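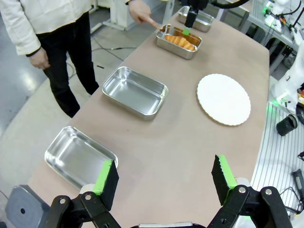

Clallbridge Robotics Club Forum > Build & Code > Food handling challenge

Topic: two arms one tray, who goes first??

partanen_jr wrote:
ok so we have the bakery task for the May showcase and im stuck on the handoff. Arm A is supposed to wait at the near end of the table, gripper open, while arm B works the croissant tray. Then they swap. Right now they swap whenever they feel like it. Last night both went for the same tray and I hit the stop. No damage, one squashed croissant.

Anyone got a clean way to do the lock? Code is a mess, 800 lines in one file, dont judge.

gearhead_mo wrote:
judging. 800 lines in one file is why you can't find the bug

Seriously tho — split out the table zones first. Near half, far half. An arm asks for a zone, gets it or waits. Done.

tinfoil_ana wrote:
What mo said but dont do halves. Trays are in a line, so give each tray its own lock. With halves you have one arm sitting there doing nothing for most of the run. We lost time on that at the Lelton meet and I'm still mad.

gearhead_mo wrote:
per tray is asking for trouble. The elbow doesn't care which tray you locked, it swings over the neighbors too

tinfoil_ana wrote:
so lock the neighbor too?

gearhead_mo wrote:
...thats halves

tinfoil_ana wrote:
its not halves lol. Two trays is not half plus the plate

partanen_jr wrote:
can both of you post actual code

kalex_fan wrote:
Side question, what grip force are you at? We had ours at 235 on the Kalex controller (whatever units that is, manual doesnt say) and it flattened everything with a crust. Went down to 80 and the foam does the rest. The black foam pads are way better than the bare fingers, the bare ones just shred pastry.

partanen_jr wrote:
we're at 235 too. oh no

kalex_fan wrote:
yep. theres your squashed croissant

Oona Kuusisto (mentor) wrote:
October 28, 2020, lab notes so I don't repeat myself at the meeting:

Locks — start with mo's version. Slow is fine. Get ten clean runs, then try ana's.

Grip — try 80, write it down in the log. Not on your hand. The log.

Person at the table — whoever is standing there with the utensil steps back before anybody changes a speed setting. I mean a real step, and say it out loud. I don't care how slow the arm is going.

Cables — the ones on the floor get taped before the showcase. Parents will be walking through there.

gearhead_mo wrote:
"start with mo's version" framing this

tinfoil_ana wrote:
She said THEN try ana's. read the whole thing

dee_b wrote:
new here, dumb question. Why steel trays? Wouldnt something matte be easier for the camera? Our vision script on the practice table keeps finding edges that arent there, pretty sure its the lights bouncing off the metal

kalex_fan wrote:
not dumb. Rules say food safe and washable, most teams go steel. You can turn exposure way down, helps a bit. Or stop looking for tray edges at all and just hard code where they sit

tinfoil_ana wrote:
please dont hard code. Someone bumps the table and your whole run is off by a finger

kalex_fan wrote:
then tape the table?? we hard coded all last season and it was fine

tinfoil_ana wrote:
you came in ninth

kalex_fan wrote:
ninth is fine

partanen_jr wrote:
update. did mo's locks, force at 80. Six clean runs then arm A timed out waiting. It never got the release message from B. Logs show B sent it tho. Network?

gearhead_mo wrote:
whats your timeout set to

partanen_jr wrote:
3,000 ms

gearhead_mo wrote:
and how long does B take to finish a pick

partanen_jr wrote:
oh

partanen_jr wrote:
like way longer than that. ok fixing

dee_b wrote:
did the exposure thing, edges are better. Plate still gets missed half the time, its almost the same color as the table. Any ideas?

tinfoil_ana wrote:
darker cloth under it if the rules let you. Ask Marjatta Huttunen, she did the rules sheet and she answers email pretty fast

Oona Kuusisto (mentor) wrote:
I asked her already. Cloth is allowed if it lies flat and doesn't go past the table edge. I'll bring one in. Jr, four more runs please, and split up that file.

partanen_jr wrote:
on it. file is now two files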